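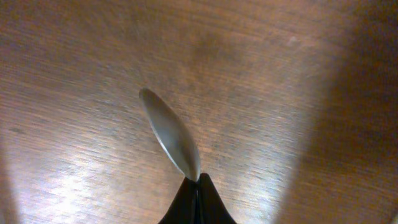

Kutthorpe is my third map and the first one I haven't wanted to set fire to by the end. It's a two player map, fairly small, with a river down the middle and one bridge that everyone will fight over until they notice the ford.

The ford was the whole idea. It's slow, your units wade across at half speed and anything with a bow gets a lovely long look at them, but it comes out behind the enemy's second mine. I was very proud of this. In the first 5 test games not one person used it. Santeri Nurmi played all five and told me he thought it was a texture error.

So I put some reeds around it and a little broken cart, which is the mapmaker's way of shouting LOOK HERE. Now people use it constantly and complain it's too strong. I moved the mine back a bit. Then I moved it forward a bit. It's now precisely where it was in April, but I feel better about it.

The starting gold caused more arguing than anything else. I had it at 3,000, the same as my last map, and Elsie Hulme kept winning before I'd built a stable. She sent me the replay with the colour of my base circled in red, as though I might have missed it burning. At 2,000 the opening is slower and you have to choose between an early scout and a second farm. I like that choice. Elsie says she'd pick the scout every time, and she still beats me, so you can weigh that however you want.

Things changed since the last upload to Testden:

The northern cliff can be walked on now. It was always supposed to be.
Trees near the top base thinned out, 69 of them gone, because workers were getting stuck behind the mill and starving with great dignity.
Bridge widened by one tile. Siege carts can turn around on it. They still take all afternoon.
The neutral camp on the east bank gives less wood.
Fixed the sheep.

Mimoza Živković asked whether the map is symmetrical. It's rotational, mostly. The top player gets a slightly shorter walk to the bridge and the bottom player gets a better spot for a wall. I tried making it perfectly even and it looked like a bathroom floor.

I still don't know what to do with the south-west corner. There's a hill, there's nothing on the hill, and people keep sending a whole army up to check. Damir Stan wants a shrine on it. I've tried a shrine, and then the game turns into a queue for the shrine. It might get a goat.

If you've got the old version, delete it before you grab the new one or the game will cheerfully load whichever it likes. Replays are welcome, especially ones from the bottom spawn. I've got nearly none of those and a growing suspicion about that wall.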